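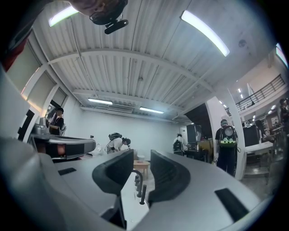 1/ Bathroom corner, day one

Okay, I have wanted to do this for months!! We're setting up a bathroom corner in the big room at Starcombe, the one with the row of windows and the white ceiling beams. I get such good light in there, I could move in.

2/ The tub

It's a freestanding one, big, white, rectangular, and so glossy inside. The faucet is black with two handles and a curved spout, and I'm a little in love with it. Against that gray marble-patterned floor? Yes please. 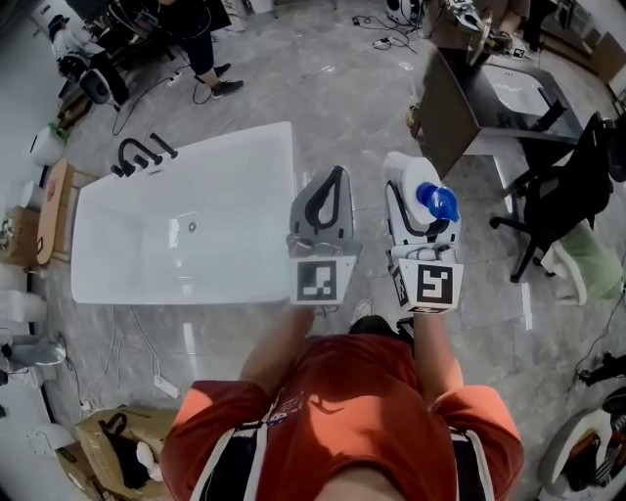 I went back and forth on a chrome faucet for 14 days and I'm so glad Miroslava Lytvynenko talked me into the black.

3/ The sink

White rectangular basin set into a dark gray glass top. I'd like it 8 inches closer to the tub, so we'll shuffle it over (lift, don't drag, I love that floor).

4/ Still to do

Bottles need a proper home, probably a little shelf by the tub. Cables get tucked along the wall. Boxes flattened. And I want 2 fluffy towels, maybe orange!

5/ If you have a shelf you love, send it to me, I'm reading every reply tonight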